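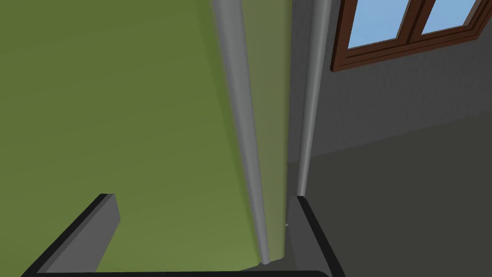 Simulated wrist view, gripper open, green surface and window to the right.

To: Hultum data contributors
From: Faizal Pangaribuan
Re: Views with no object in them, October 2023 delivery

Dear colleagues,

Thank you for the comments on the draft collection rules. One question came up more than once, and I am answering it on the list so that all sites work from the same text.

The Drovetti site wrote:

> Of the 2000 simulated episodes we recorded for this round, our
> review script marked 293 as having at least one stretch in which
> the wrist view holds no object to be grasped. The camera sees only
> walls, pipes or beams, and a window. We had planned to remove these
> episodes before upload. Please confirm that this is acceptable, or
> tell us how they should be labeled.

Please do not remove them. The policy trained on the March delivery had seen very few such views, and in testing at Masson it often closed the gripper when it had nothing in front of it. We need examples in which the correct action is to keep the fingers open and continue moving the arm.

The views need not be level. Steep upward angles are welcome, provided the fingers stay in view and the rest of the episode meets the rules. In the view that follows, the window and both gray beams run diagonally, and nothing is held between the fingers.

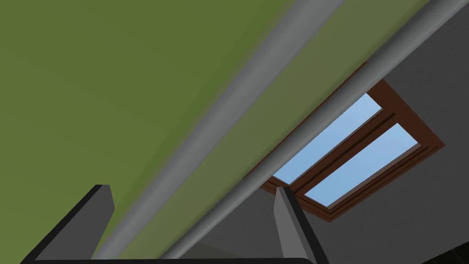 Labeling rules for these episodes

1. Mark the whole stretch as "search" in the Clustano annotation tool. Do not use "idle" — that label is reserved for an arm that is not being commanded.

2. Record the gripper state for every step, including steps in which it does not change.

3. If a stretch runs longer than 40 steps, keep it whole. We will shorten it on our side where needed.

4. Do not rotate or crop the views before upload.

Episodes already removed should be restored from the local copy under their original numbers. Episode 1823 was uploaded twice with different labels, and I would ask the Drovetti site to tell me which version is to be kept.

Questions on the labels may be sent to this list. Questions on storage and access should come to me directly.

Regards,
Faizal Pangaribuan
Data Coordination, Hultum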